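Home > Equipment > Hand tools and grippers > Wakine Two-Finger Hand Gripper

Wakine Two-Finger Hand Gripper
Made by Sekell. Sold and serviced by Drendport.
Order code 1692
Availability: in stock
Page last checked 2022-03-23

Overview
The Wakine is a hand-held gripper with two opposed fingers. You hold it, squeeze the trigger and do a job with it: fold a towel, clear a table, move parts from one tray to another. A camera mounted on the tool records what the fingers do, and the recordings are used to teach a robot arm fitted with the same fingers.

Most buyers are trying to find out whether a machine could take on a particular chore. The Wakine is a cheap way to start. If you can't do the job yourself with two fingers and a trigger, an arm with the same two fingers is unlikely to manage it.

The fingers are black linkages with blue pads at the tips. The pads grip cloth, card and smooth plastic well. They are less good on anything greasy, and we don't recommend them for washing-up without the textured pads listed under Accessories.

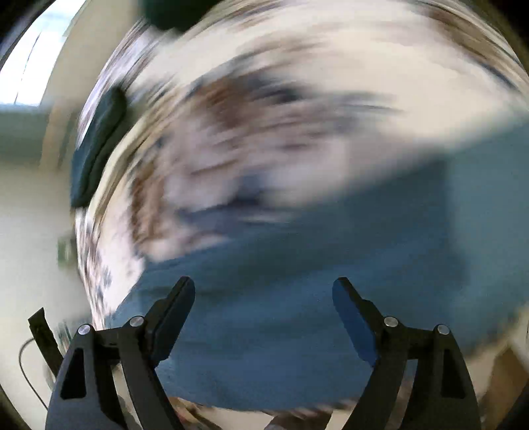 Wakine with fingers open and blue pads facing. Blue fabric behind.

Specification
Type: two-finger, parallel-facing pads
Operation: squeeze trigger, spring return
Maximum opening: 96 mm
Pad width: 16 mm
Pad material: soft rubber, blue, replaceable
Linkage: matte black plastic with metal pivots
Camera mount: fixed, wide-angle lens recommended
Handle: left or right hand
Cable: single, leaves at the rear of the handle
Camera and battery: not included

What it is used for
Our customers use the Wakine for two sorts of work. The first is shop-floor handling, where the objects are the same size every time and sit where you left them. The second is household work, where they don't.

We are often asked which household jobs a machine can do now. The answers below come from our own demonstration room at Drendport and from what customers tell us when they send tools in for service. Your results will depend on your arm, your software and your patience.

Picking up and putting down: yes, for firm objects. Cups, boxes, tins and toys are fair work for an arm with Wakine fingers, provided they fit inside the opening. Expect trouble with clear plastic and with things standing close together.

Wiping: yes on a flat table, with a cloth already in the fingers. Getting the cloth into the fingers in the first place is the harder part.

Sorting laundry: partly. An arm can lift one item at a time off a heap if the heap is small. It will sometimes lift two, and dark items lying on other dark items are easily missed.

Folding: small flat cloths, yes, slowly. Shirts, sometimes. We have not seen an arm fold a fitted sheet and would not promise it.

Making a bed: not yet. One arm cannot reach across a double, and covers slide when you pull them from one corner.

Fetching a garment and handing it to someone: we advise against this with any powered arm unless you have proper safety guarding and somebody at the stop button. The hand-held tool has no motor.

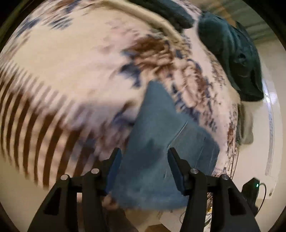

Cloth work on a bed: folded blue-grey cloth on a patterned spread, fingers open.

Notes on cloth
Cloth is the subject we get the most letters about, so a few notes.

Work on a padded surface to begin with. The pads can press down a little as they close, and this helps them get under a hem. On a hard worktop the tips skate over thin cotton and close on nothing.

Pick up at an edge or a raised crease. The middle of a flat panel gives the pads nothing to take hold of, though you can sometimes pinch up a ridge by closing slowly while pressing down.

Patterned covers look awkward but are a useful test. A system that has only met plain tables may treat a printed leaf as something to pick up. Record on several covers if you can. The same goes for daylight and lamplight.

Keep your movements slow. Fast swings smear the video, and a smeared recording is of little use for teaching when to close the fingers. New users nearly always move too quickly between one item and the next. It gets better with practice.

Compared with the Alarcón
We also stock the Alarcón three-finger hand tool. It holds round objects more firmly and is the better choice for jars, bottles and fruit. It is heavier and tires the wrist sooner. For cloth and card we would choose the Wakine - the third finger tends to get caught in the folds. Pads are not interchangeable between the two.

In the box
Wakine hand gripper
One pair of blue pads, fitted
One spare pair of blue pads
Wrist strap
Hex key for the pivots
Printed instructions

Accessories
Textured pads, pair
Narrow pads for thin card, pair
Arm adaptor plate (please state your arm when ordering)
Spare trigger spring

Care
Wipe the pads with a damp cloth and mild soap. Don't use solvent, it hardens the rubber. Lint collects behind the pads after laundry work and should be brushed out before it reaches the pivots. Check the pivot screws now and then and nip them up if the fingers feel loose, but don't overtighten - the fingers must open fully under the spring alone.

Tools sold before last November have the older trigger spring. They work in the same way. If yours has gone slack, ask for the spare spring and give the order code.

Delivery and returns
Standard delivery is included within the UK mainland. You may return an unused tool within 30 days. Pads are returnable only in sealed packs. For repairs, please contact the Drendport service desk before posting anything, and take the camera off the mount first.

Related items
Alarcón Three-Finger Hand Tool
Sekell Bench Stand
Camera mounts and cables
Replacement pads, all types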